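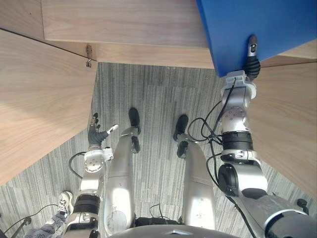 Can a machine do it yet? Moving and emptying office cabinets

Panduta workshop notes, updated in March

Readers planning a move ask whether the heavy or dull parts can be left to a robot. The short answer for cabinet work is: some of the handling, with a person nearby. The notes below go job by job and include the way to do each by hand.

1. Clearing the cabinet

Take out everything loose before you touch a screw. Start at the top and finish with the floor panel. A machine can pick up a box with flat sides if there is room to get a finger under the lower edge. Thin folders and single sheets are still hand work.

Wipe the floor panel last. Crumbs and sawdust collect near the front edge and by the hinges, and grit under a panel will scratch it when it slides. Fingers are a poor tool for crumbs, whether yours or a robot's. Use a dry brush, then a damp cloth.

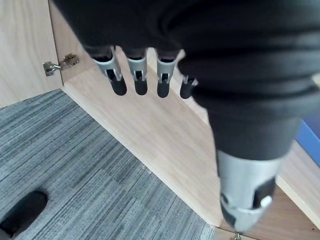
2. Hinges and small hardware

Open the door fully and support its weight. Loosen the screws on the mounting plate in turn, lower one first. Bag the screws and tape the bag to the door. If you run into stripped heads, stop and use an extractor.

Machine readiness: low. Starting a screw at an angle inside a narrow cabinet needs reach and feel together. At Larholm we allow 7 minutes per door by hand and do not plan on automating it.

3. Carrying flat panels

Grip both lower corners, keep the panel upright, and check the path behind you. Set it down on 2 strips of scrap carpet, never on a bare corner. Two-armed machines are closest to useful on this job. Holding a board by its lower corners is a simple grip. Walking it past desks and partitions is harder, and the aisle should be cleared first.

Machine readiness: fair for holding, low for carrying.

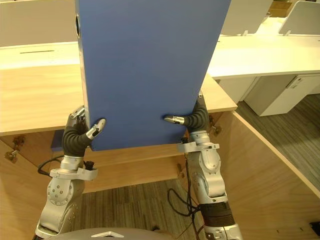

Irnwood wrote in to disagree with the rating: holding is most of the work when you fit panels alone, and a machine that only stood there with the board while you drove 4 screws would already be worth the floor space. Agreed for bench work. The rating for carrying stays as it is.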